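The gripper that kept dropping spoons

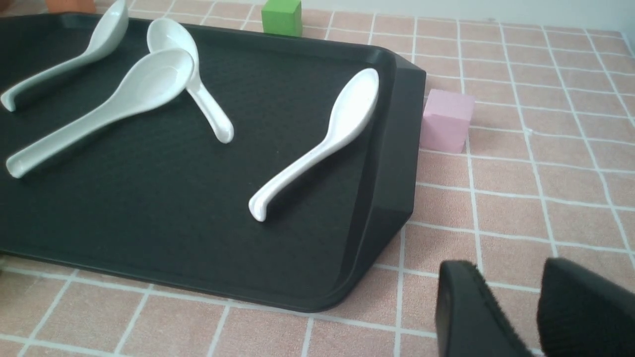 Soup spoons on the gray tray, with the gripper fingers open at lower right.

I lost most of a week to this fault, so I am writing it down before I forget the order things happened in.

The job is simple on paper. The arm picks a ceramic soup spoon off the tray, lifts it, and sets it down on the pink mat. By spring it was doing this well enough that I had stopped watching every pick. Then it started dropping them. The fingers would close, the arm would lift a short way, and the spoon would slide out, bowl first. Two of them chipped on the rim of the tray.

I blamed the glaze at first. Glazed spoons are slippery, and the handles curve, so the fingers never get a flat surface to hold. I raised the closing force in the Ovgate controller and the drops got less frequent. That was a mistake. It hid the fault, and on one pick the extra force snapped a handle and sent a piece across the bench. I was wearing glasses. Svenja Bachmann, who shares the room with me, was not, and she told me to stop until I knew what was going on. She was right.

With the force back at the old setting I ran a long session and kept the log. 605 picks, 26 drops. Almost all of the drops were on spoons lying across one another. A single spoon on its own gave hardly any trouble.

So it was partly the overlap. When two bowls are stacked, the height estimate comes out too high for the lower spoon, and the fingers close near the top of the handle where there is little to hold. But the old logs from November had plenty of overlapping spoons too, and very few drops. Something else had changed.

Nicanor Riquelme found it. The finger offset in the config file was wrong by 5 mm. I had put it in myself when I swapped the fingers, copied from the notes for the previous pair. On a lone spoon the error was small enough to get away with.

Changes so far:

Offset measured again and corrected.
Force limit locked, with a password I don't have.
Arm stops if a spoon slips during the lift.
Safety glasses for anyone in the room while it runs.

I have done 700 picks since then with no broken spoons. There were still a few drops on stacked ones, and I haven't worked those out yet. Heidrun Wallner thinks the height estimate needs a second view from the side. I'll try that next.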